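Home | Projects | Reports | Grants | Contact

Harb Street Workshop Building, Staff Room and Lockers
Progress report to the Braltbridge Fund, April

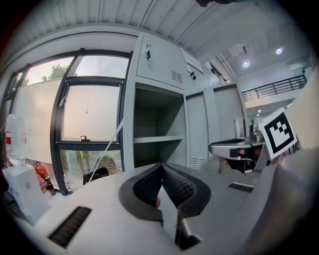 Locker side of the staff room, with the glass and kettle in their usual spot by the basin.

Prepared by Inese Lepik, building coordinator

The fund gave us money to turn a corridor with a tap in it into a room where people could leave a coat and drink something hot. I am pleased to report that coats are being left and hot things are being drunk. The rest of this report covers the details, including the key situation, which I have been putting off writing up.

Lockers

The gray cabinets came secondhand from the Plulska depot when it closed its night shift. We had asked for 20 doors and were given 20 doors, along with keys for a different set of doors. Plulska has been very polite about this. After two trips and one long afternoon with a shoebox, we matched all but 7. Those were fitted with new locks at a total cost of $66, taken from the small repairs line.

The units don't all match. Some doors have their vents as a grid of slots near the lower corner, and others have louvers at the bottom. One person on the early shift has strong feelings about this and has asked that they be recorded. They are now recorded.

Under one of the locking doors there is an open compartment with a shelf across it. The plan we sent you in the application called this "shared storage for personal protective items." In practice it has been the place where a thing goes when its owner has stopped thinking about it. We clear it at the end of the month, and anything unclaimed goes into a box in the office, where its owner can continue not thinking about it. I would like to keep the compartment open through the summer before deciding whether to put a door on it. A door would look tidier. It would also mean another key.

Basin and kettle

The stainless steel basin is in use and drains as it should. The plumber from Bresenik came back once to reseat the waste pipe and did not charge for the visit, so please disregard the contingency request in my last letter.

The application also promised a "beverage preparation area." We have a metal kettle. It lives beside the basin, generally with a glass for company, and I have given up moving it to the counter by the door, where the printed sign says it belongs. I moved it every morning for two weeks and it was back by ten. The sign will come down and the kettle will stay where people want it. A proper shelf on that wall would solve the matter and I have priced one below.

Ceiling and lights

No work was done on the ribbed ceiling over the lockers beyond washing it, which took a good deal longer than the line in the budget suggested. It came up white. Several of us had believed it was cream.

The round lights in the higher part of the room were rewired in the first phase and have given no trouble. The switch is still outside the room, in the passage, so it is possible to be put in the dark by a passing colleague with an interest in saving electricity. The electrician will move it when he returns for the workshop sockets.

Money

Spending for this period was $1,424, including the new locks, haulage from Plulska, paint for the passage and the cleaning supplies. Receipts are in the envelope with the paper copy. The one from the hauler is handwritten and says only "lockers, heavy." I telephoned and he confirmed that it was both.

Still to do

- Move the light switch inside the room.
- Number the lockers. Number plates have been ordered and we have agreed on left to right, following a discussion.
- Put up a shelf by the basin. The quote from the joiner is $66, the same as the locks, and I have checked that I didn't copy it from the wrong line.
- Write down who holds the spare keys. At present this is me, and the shoebox.

We are not asking for additional money this period. I would ask for your agreement to move what is left of the plumbing contingency across to cover the shelf. If you can let me know before the joiner goes on leave, he can fit it in the same week as the switch and we will only have to empty the room once.

Inese Lepik
Harb Street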